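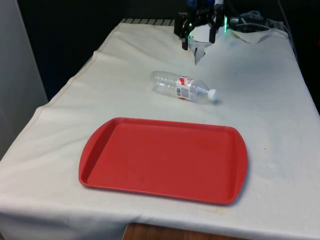
Fig. 1. Red tray and plastic bottle on the cloth.

Clilovent course, handout 3: Setting the tray
A bottle that lies on its side can roll, so on the tray we keep it upright. Put the tray flat on the cloth first. Hold the bottle near the neck – an empty one tips easily – and let go slowly. 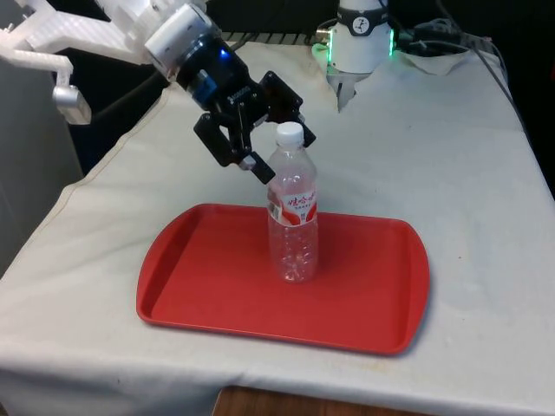 Nuno Vilela asked whether a full bottle needs the same care. Yes, but it is heavier, so carry the tray with both hands.

For Wednesday: read page 40.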